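Last updated 01/03/2022. Sorry it's been a while.

# About Clestis

We make soup, stews, sauces and tray meals for other people's cafeterias. Schools mostly, two hospitals, a few office buildings. One kitchen, one loading dock, one very loud dishwasher. Up to 1000 meals on a full day. We also have robots coming in, and that's what most folks email about now, so most of this page is on that.

Work on the kitchen model, both arms and then one gripper close up: 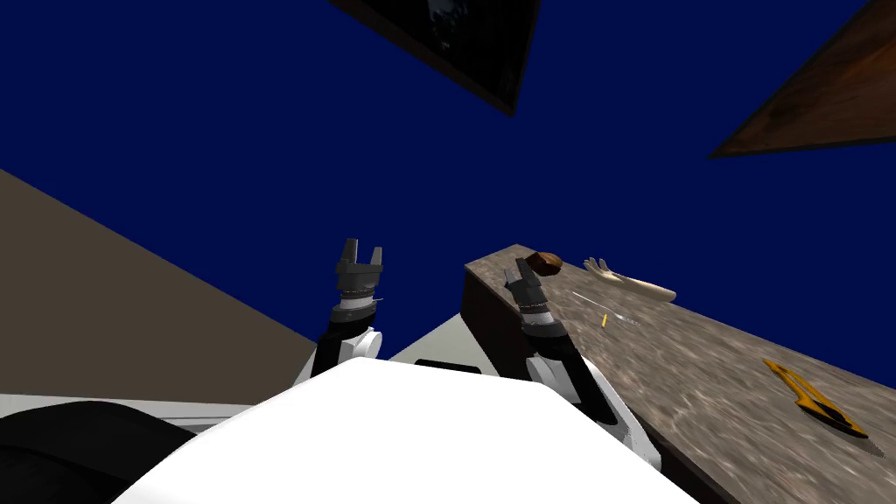
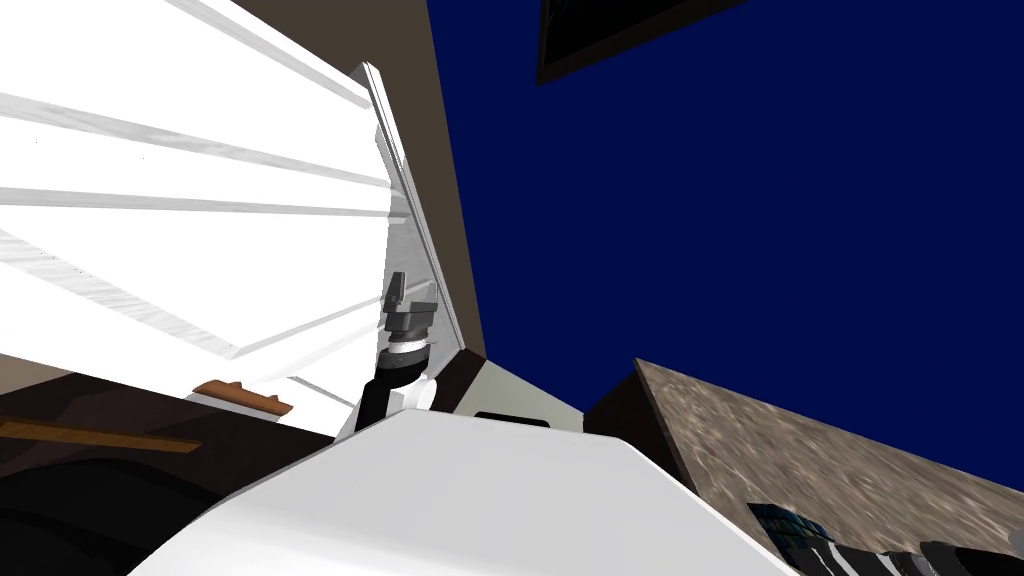
So. Why a food company is doing this at all.

Short version: lifting, reaching, and the same motion over and over. Our prep crew has been telling us for years what hurts. Shoulders, mostly. Wrists. The person who opens cans and bags all morning goes home and can't open a jar. We rotated people, bought better mats, lowered the racks. Helped some. Not enough.

Then a couple of good people left in the same August and both said the same thing on the way out — liked the place, liked the crew, couldn't keep doing the reaching. That was the start of it.

## Who we are

40 of us. Prep, cooks, packing, drivers, dish room, and a small office upstairs that used to be a storage closet and still smells like onions. Most of us came from restaurants and wanted to be home for dinner. First shift starts early and is out by mid afternoon. Second shift is packing and cleaning.

We started in a rented church kitchen with 2 burners that worked. Moved to the current building when the school contracts came in. Bought the place next door later, knocked through the wall, and that's now the packing room. The floor doesn't quite line up where the wall was. Watch your feet with a cart.

We're owned by the people who work here, partly. After your first full year you can buy in. No pressure either way and plenty of people don't.

## What we're automating

Siqueira is our name for the whole project. It was the name on the mailbox when we bought the building and it stuck.

Under that there are two peices:

- **Solitz** — the two-arm setup for counter and shelf work. Picking up, putting down, fetching, clearing. Still in simulation. Not on the floor yet.
- **Tekidix** — the scheduling board. Says what gets made when and which station needs hands. On the floor, in use, on the big screen by the walk-in.

Tekidix was first since it was easy to switch off if we hated it. We did switch it off, twice. First version packed the morning so tight there was no slack for a late delivery, and the cooks ended up running around it. Now the crew leads can drag things around and the board has to live with it. Much better. It still thinks rice takes less time than rice takes.

Solitz is slower. We build the kitchen in the computer, put the arms in it, try the job, see what goes wrong, change something, try again. Counters are the hard part. A counter in a real kitchen is never clear and it's never the same mess. Shelves are hard too, high ones more than low ones. Lots of evenings on where an arm should wait when it isn't doing anything.

Prep crew comes up to the office and watches the runs. Paid time, on the clock. They catch stuff the software people don't. One of them watched for maybe a minute and pointed out no cook would ever stand there, that's where the hot pans come through. We'd had the base in that spot for weeks. Moved it.

## What it changes for people here

We get asked this the most and we'd rather put it in writing.

Jobs first. Nobody gets let go over Solitz or Tekidix. That's in the employee handbook, section 9, and changing it takes a vote of the whole staff. If a task goes to a machine, the person who did it picks from what's open, same pay or better, and gets trained during work hours.

What the work turns into, as far as we can tell so far:

Less hauling. More checking, tasting, fixing. More time on the special diet trays, which have always been rushed and shouldn't be.

New jobs that weren't here before. Station tender is the first one — you run your counter plus keep an eye on the arms, stop them, restart them, clean them down, write up anything weird. Three people have signed up to learn it. All from prep. One was pretty sure she'd hate it and now she's the one bugging us for a start date.

Some things get worse and we should say so. Tekidix logs how long each batch takes. People did not love that. We talked it over at two staff meetings (the second one got loud) and settled on this: times are kept by batch, never by person, and they're wiped at the end of the month. Managers can't use them in a review. If you think someone is, tell your crew lead or put a note in the box by the time clock.

Also it's quieter to work next to a screen than next to a person yelling orders. Some like that, some miss the yelling. We brought back the morning huddle, everybody standing, ten minutes or less, so there's at least one point in the day where we all talk.

And the slow stuff. Peeling potatoes at the back table with someone and gabbing for an hour is a good part of the job for a lot of our crew. They asked us to leave it alone. We are leaving it alone.

## How we decide

Before anything goes on the floor:

1. The people at that station have to want to try it. Not the office. The station.
2. It runs in simulation till the crew leads are bored of watching.
3. Anybody on shift can hit stop. No write up, no explaining, no matter what's in the pot.
4. We look at it again after a month and it can go back in the crate.

Number 4 has been used already. There was a bag opener from before all this. It's in the crate. If you want a bag opener, call us.

## What we cook

Right, we're a food company. Bean soup, chicken and rice, a beef stew that is the best thing we make, vegetable curry, mac and cheese for the schools (so much mac and cheese). Fruit cups. Gravy. Low salt and soft versions of nearly all of it for the hospitals. Nut free building, has been from day one, please don't bring granola bars on the tour.

We buy potatoes, carrots and onions from farms close enough that the growers drop off themselves. The rest comes off a truck like everyone else's.

Recipes are set by the cooks. The board doesn't touch recipes and the arms won't either. Seasoning is by a person with a spoon.

## Visiting, jobs, questions

Tours are for schools, customers, and other small kitchens thinking about this kind of thing. Closed toe shoes, hair tied back, we have nets and coats. You'll see the line, packing, and the Tekidix screen. If the office isn't swamped we'll show you Solitz running on the computer too. Groups small please, the stairs are narrow.

Hiring: packing, second shift, and one driver. No kitchen experience needed for packing. Driver needs a clean record and has to be OK with school parking lots at drop off time. Applications at the front desk or ask for one by email and we'll send it, usualy same day.

Other kitchens — happy to share our stop rules and the handbook wording on jobs. Free, take it, change the name at the top.

Front desk is open till the first shift goes home. After that ring the bell at the dock and wait a bit, the dishwasher is loud.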